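1/ Short thread on arc mapping in residential fire investigations, after a question from Brodie Faulkner about a report I peer reviewed in September. House fire, wood frame, one story, origin disputed between the kitchen and an adjoining utility closet.

2/ The report said arc mapping "confirmed" the closet. It did no such thing. Four arc sites were found on two branch circuits. Two of those sites were in the attic, downstream of everything in dispute, and tell you nothing about which room came first.

3/ Basics. An energized conductor exposed to fire can fault through charred insulation. If the breaker trips, or the conductor severs, everything past that point goes dead and can't arc later. So on a single circuit, the arc site farthest from the panel usually formed earliest.

4/ "Usually" matters. A through-char fault may not draw enough current to trip a breaker. The circuit stays live and can arc upstream and downstream in any order. Check the breaker position before anyone touches the panel. Tripped, on, off, or melted past reading. Write down which.

5/ In this file the panel was photographed with the door closed, then with the breakers removed. No photo in between. Positions were taken from the electrician's recollection. That is one witness and no physical record.
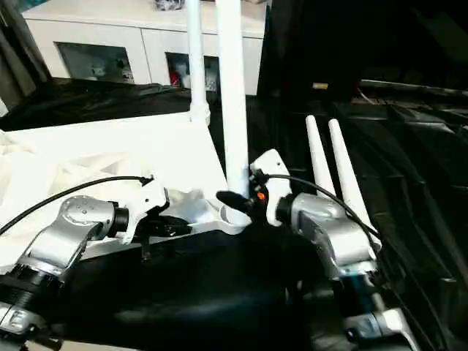 6/ Second problem: melting versus arcing. Copper melts at 1,085 C. A room fire can reach that locally, especially under a collapsed roof or where aluminum has dripped onto copper and alloyed with it. Alloying lowers the melting point a lot.

7/ What I look for in an arc bead: a sharp line between the damaged and undamaged conductor, a round smooth surface, a matching spot on the opposing conductor. What I look for in fire melting: gradual thinning, blisters, pointed ends, long affected length. Plenty of samples show both. Call those undetermined.

8/ Fatima Sani did the lab exam on the closet samples. Of 9 submitted, 3 were arc sites, 2 were alloyed with aluminum, and the other 4 were undetermined. The original report listed all 9 as arcs, based on a field look with a hand lens.

9/ Third problem: coverage. The investigator traced the closet circuit end to end and skipped most of the kitchen wiring, "not of interest." If you only survey one room, your arcs will all be in that room. A blank area on the diagram has to say whether it was searched or not.

10/ The kitchen circuit was later traced by Normunds Jõgi, by hand, over 103 feet of cable. He found one arc site behind the range. It doesn't prove a kitchen origin. It does mean the closet can't be called exclusive.

11/ Question from Shireen Fourie on whether the mapping should be thrown out entirely. No. It is a data set like burn patterns or witness statements. Weigh it with the rest. It carries more weight when the breaker data is good and the survey is complete, and in this file neither was true.

12/ For adjusters reading one of these reports, ask for the circuit diagram with searched and unsearched runs marked, panel photos before handling, and the evidence log showing who cut each conductor and where. Tag both sides of every cut. Untagged ends can't be put back in sequence.

13/ Retention: the insurer wanted to release the scene after the first report. Povilas Kalniņš put a hold on it and sent notice to the range manufacturer and the electrical contractor. Without that hold the kitchen cable would have gone out with the debris.

14/ My finding on the file: area of origin is the kitchen and closet together, cause undetermined. The subrogation claim against the water heater installer was put on hold. Replies are open for questions on bead exams. I won't comment on the carrier.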